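Geum-ok Kwon keeps the logbook for the Prillside machine in a plastic sleeve, tied to the base with string. It has 126 entries in it. She wrote most of them.

The machine is a two-armed mobile unit with a camera at the head, and it spends its days picking household things off wire shelves and putting them back. Kwon is the technician who looks after it. I spoke to her on Wednesday, May 8, 2019, along with Tài Đồng, who writes the task lists and runs the machine on the afternoon shift. They both work for Stakthorpe, a small firm that has been on the Prillside site for two years.

I asked Kwon what she does first when she comes in.

"Look at the fingers," she said. "Before I turn anything on. The pads are a soft rubber and they go shiny. Once they're shiny they start dropping things, and then Tài comes to tell me the software's broken."

Đồng didn't argue. "I have said that," he said. "More than once."

The pads are held by two small screws each and take a few minutes to swap. Kwon changes them after 200 hours of running, or sooner if she doesn't like the feel of them. She used to stretch them further, but a worn pad lets an object turn in the grip, and the arm then tries to put it down at the wrong angle. It once pushed a tin clean off the back of a shelf that way and kept pushing until it faulted.

After the pads come the cables. The wrist cable is the one that gives trouble. It runs down the outside of the forearm in a sleeve, and every time the hand turns over, the sleeve rubs in the same spot. Kwon wraps that spot in cloth tape and rewraps it on Mondays. She has asked for a longer cable with a proper loop in it. It's been on order since July.

The camera is next. She wipes the lens with a dry cloth, then runs a check against a printed board of black and white squares. If the head has been knocked, the arm will reach to where it thinks a thing is and close on air.

"Eight millimetres is enough to miss a handle," Kwon said. "You can't see that by eye. The head looks perfectly straight to you. So I run the board every morning and I don't trust anybody who says it's fine."

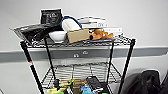
Wire shelving is harder on the machine than a flat table, according to Đồng. The raised lip at the front catches fingertips, and light coming off the wires can confuse the depth reading. A small thing laid on the grid can settle between two wires and sit lower than the camera expects. He gets around some of this by having the arm come in from higher up and slow down for the last bit of travel.

"A box is easy, a bowl is all right if you go for the rim," he said. "Soft things and shiny bags are where it goes wrong. The shape changes as soon as you touch it."

He doesn't tidy a shelf before a run. The load gets changed over during the week so the machine isn't handling the same layout every day, and he'd sooner have it fail on an awkward pile while Kwon is in the building.

The worst fault they've had was in the left shoulder. It started as a click, which Kwon wrote down and Đồng couldn't hear. A fortnight later the arm began to sag when it was holding anything at full stretch. She took the cover off and found two of the mounting bolts had backed out and a third was on its way.

"There was no thread locker on them at all," she said. "None. I did all of them again, both arms, and marked each one with a paint pen so you can see if it's moved."

The job took her a day and a half. Stakthorpe's other site, at Clukcombe, has the same model, and she rang them that afternoon so they could check theirs. Theirs were loose too.

Spare parts come through a supplier called Cho. Kwon keeps pads, fuses, one wrist motor and a spare emergency stop button in a drawer. She'd like a second wrist motor, but they're dear and the budget for the year is mostly gone.

The battery gets charged at lunch and overnight. Đồng brings the machine back to its dock when it drops to 70 per cent, earlier than the manual says, as the arms get a little sluggish lower down. Kwon isn't convinced they do.

"I've measured it," she said. "I can't find any difference."

"I can," Đồng said.

They've left it at 70 for now. When I went out, Kwon had the tape in her hand and was looking at the wrist again, though it wasn't Monday. She wrote it in the book as entry 127.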